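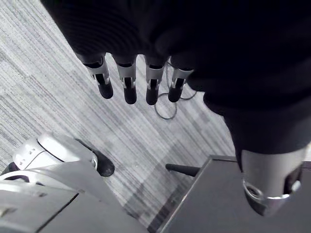

Home | Club | Build Guides | Rules | Downloads | Contact

Filed under: Hand Team / Set-up Guide

Posted in November by the Jibrin Robotics Club hand team

Section 6. Fitting the Fabric Cover and Checking the Fingers

6.1 Before you start

This section applies to the Elov hand with the dark fabric cover. Members using the bare hand for the Rudau course can skip to Section 7. The wrist must already be mounted as described in Section 5, and the arm must be in the parked position with motor power off at the switch box. The controller may stay on.

You will need:

- one fabric cover, correct side (the label is sewn inside the cuff)
- two hook-and-loop straps
- the plastic feeler card from the hand kit
- a lint-free cloth
- the log sheet for your hand

CAUTION: Motor power off means the red lamp on the switch box is out. The stop button alone holds the joints in place and does not remove power from the finger drives.

6.2 Fitting the cover

1. Move the arm by hand until the palm faces the floor and the fingers hang free, with nothing under them that they could strike when they close.

2. Wipe the fingertip pads. Grit on a pad shows up later as a slipping grasp and is often mistaken for a tuning fault.

3. Turn the cover halfway inside out and pass the fingers through the open end one at a time. Do not pull on a fingertip to guide it.

4. Roll the cover back over the palm. The edge of the fabric should stop short of the joint slots on every finger. Fabric that enters a slot will be drawn into the linkage on the first close.

5. Bring the cuff up to the metal wrist segment and fasten the first strap. The strap must not cover the rectangular cut-out in the wrist.

6. Fasten the second strap across the back of the hand. A few wrinkles are normal. A cover with no slack at all will resist the outer fingers and give false readings in 6.4.

NOTE: Covers shrink slightly in the wash. If a cover no longer reaches the wrist, put it in the repair bin and take another. Do not extend it with tape.

6.3 Cables

7. Trace each cable from the hand to the controller and clip it along the arm. Leave enough slack for a full wrist turn.

8. Check the floor under the work area. Any cable lying within reach of the fingers must be moved or taped flat before power is applied. A loose loop is the worst case, as a closing finger can hook it and pull the connector at the far end.

9. With power still off, turn the wrist through its range by hand and watch the clips. Re-clip if a cable goes tight.

CAUTION: Keep the second arm parked while you work on the first. The two arms share a work area, and the software does not check one against the other in set-up mode.

6.4 Finger check

10. Clear the area, call out "power on," and switch on motor power. One member stays at the stop button until step 15.

11. In the Gukov panel, open Hand > Set-up and set closing force to 35 percent. The panel remembers the last value used, so check it even if you set it yourself at the previous session.

12. Select Open. Wait for the fingers to stop.

13. Select Close, one finger at a time, starting with the outermost. Each finger should move smoothly and stop without a click.

14. Read the travel value for each finger. A value of 95 or higher is a pass. Enter all values on the log sheet, including the passes.

15. Select Open again and switch motor power off. Check with the feeler card that no fabric has crept into the slots.

If a finger reads low, loosen the back strap and repeat steps 12 to 14. If it is still low, take the cover off and repeat them bare. A finger that passes bare and fails covered has a cover problem -- change the cover. A finger that fails both ways goes to the mechanical bench with its log sheet.

6.5 Error codes seen at this stage

Code 6 -- Finger blocked. Power off, look for fabric in the slot, then repeat from step 10.

Code 13 -- Wrist position not known. Return the arm to the parked position and run Home from the Gukov panel. This is common when the wrist was turned by hand in step 9 and needs no repair.

Any other code: write it down before clearing it. The panel keeps only the most recent one.

6.6 Leaving the hand between sessions

Loosen both straps but leave the cover on. Leave the fingers open and the motor power off. Return the feeler card to the kit and file the log sheet under the hand number.

Continue to Section 7, Grasp Practice.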